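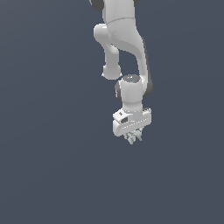
FOR IMMEDIATE RELEASE

Skorkevis opens its chore results to everybody, including the bad ones

I'm Jocelyn Gauthier, I run the chores program at Skorkevis, and I asked if I could write this release myself. Our last one used the word "seamless" twice and my mother called to ask what it meant.

So, the question we get at every single open house: can a robot arm do the housework yet? Some of it, slowly, if you set things up nicely for it first. I would not hand over my kitchen. I might hand over the sock drawer (more on that in a second).

Starting this December we're putting our full chore log online, free to read. It covers 1423 attempts at 37 different jobs, split between household work and shop-floor work, and every attempt is marked done, half done or failed. We left the failures in. There are a lot of them!

Shop-floor jobs came out ahead, and I don't think that will shock anybody who has worked on one. Moving parts from a tray to a fixture is the same reach over and over, and the arm likes that. Our partners at Plivitz let us try a packing station of theirs, and by the second week their shift lead, Othmane Helmy, had stopped standing next to it with his arms crossed. He did ask me to pass along his verdict in full:

"It's fine on boxes. It's fine on lids. Give it a bag with a floppy top and I can go get a coffee, come back, and it's still thinking about the bag."

Floppy is the whole trouble at home, too. Towels, trash bags, fitted sheets (oh, the fitted sheets). A hard cup standing upright on a clear counter went well most of the time. The same cup lying on its side in a sink full of other dishes mostly didn't. Socks were the nice surprise: pairing them was slow, but the pairs were usually right, and you can leave the thing to it on a Saturday while you do something else.

A good part of the practice happens in simulation before we try anything on real dishes. A plain two-finger gripper can open and close on pretend objects all night and no plates get broken. Regula Kaufmann, who looks after that side for us, wants readers to know that a job that works in simulation gets its own column in the log and never counts as done until a real arm has done it in a real room. She was very firm about this. I moved the column twice and she moved it back.

Along with the log we're releasing Ernine, the little planning program that decides what order to try things in. It's an early version and it's cranky. If you have your own arm and some patience, you're welcome to it, and please send us what goes wrong.

Elsie Whitcombe tested Ernine in her own apartment laundry room over the summer. "I'd say it saved me no time at all so far," she told us, "but I did stop dreading the laundry, because now I want to see what it does."

We aren't selling a home robot, and we don't have a date for one. When somebody asks me at a party I say clearing a cluttered table is a long way off and sorting hard things into bins is pretty much here. I'll update the log every month, and if the fitted sheet number ever moves off zero I'll write another of these.

About Skorkevis
Skorkevis develops and tests software for robot arms in homes and small workshops.

Press contact
Verena Lehner, Skorkevis press desk. Log files and interview requests go through her, mornings are best.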